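Last updated: 16th January

Sunday, late

Woke at six for no reason and lay there composing a letter to the building management in my head. It was an excellent letter. By the time I had found a pen it had turned into a note saying "radiator??" and that's what is now stuck to the fridge.

The plan for January was to learn German well enough to read my grandmother's letters. There are 27 of them in a cookie tin, and my mother has always said they were mostly about the weather. I signed up for Skolard on New Year's Day along with, I assume, everyone else in the country who had eaten too much. Skolard wants me to know 2000 words by spring. So far it has taught me to say that the horse is reading the newspaper. If Grandma knew any literate horses she kept it from the family.

So on Thursday I gave in and paid for a real teacher. Wiebke Kleinschmidt, over video, an hour a week. She asked me to introduce myself and I told her, with great confidence, that I was a kitchen. She wrote this down. Then she asked me what I wanted out of the lessons and I held up the first letter to the screen, and she leaned in and looked at it for a long time and said, "Oh dear." It's the old handwriting. The letters all look like a fence somebody drove into. She can read it, slowly, but she says I'll have to learn the script as well as the language -- two languages for the price of two languages.

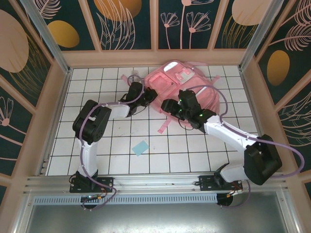
Spent this morning on the alphabet. The e looks like an n, the n looks like a u, and the u has a little hat on so you won't confuse it with the n, which you've already confused with the e. I filled 3 pages with hats. Then I tried the first line of the first letter and got "Dear" and a word that is either "sister" or "mustard." I'm leaning toward sister, though they were a family of strong feelings about condiments.

Called Mom after lunch to ask where the letters had been sent from. She said Koritz. I said where's Koritz. She said, "Where your grandmother was from," in the voice she uses for people who ask where the spoons are kept. I looked on the map for most of an hour and found a pond with a similar name. Mom also said there had been an aunt who married a Meinecke and that we don't discuss it. I asked what there was to discuss. She said she'd never been told, they didn't discuss it. Then she wanted to know if I was wearing the good socks.

Had soup. The soup was fine. I put too much pepper in it and then ate it as if that had been the idea.
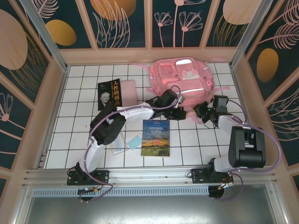 Back to the tin around four. Letter two is shorter and has bigger writing, so I skipped ahead, which Wiebke specifically told me not to do. I got a whole sentence! "The goat is again on the roof." Checked every word twice. Again. I'd waited forty-four years for a message from the past and it has a goat on the roof in it, and it's not even the first time. Of course now I have to know how it got up there, and the next line has a water stain right through the middle.

Further down there's a word I can't place at all, Flurkurent or something close to it. Skolard has never heard of it and suggested "horse." The dictionary goes straight from one thing to another without stopping. It could be a place, or a newspaper, or what they called the goat. Have underlined it to ask on Thursday.

I should say that Mom was right and a lot of it is weather. Letter three opens with rain. So does four. I peeked at nine and it was snow, for variety.

Skolard just sent a message to say it misses me and that I've lost my streak. It offered me 100 bonus points if I come back before midnight and finish the unit on train stations. I did it, God help me. I can now ask for platform seven in a tone Wiebke will probably call "interesting."

Radiator is still making the noise. Need stamps, onions, a magnifying glass. Call Mom back about the goat

We use cookies to make this site work and to remember your settings. By continuing to read you accept our use of cookies. OK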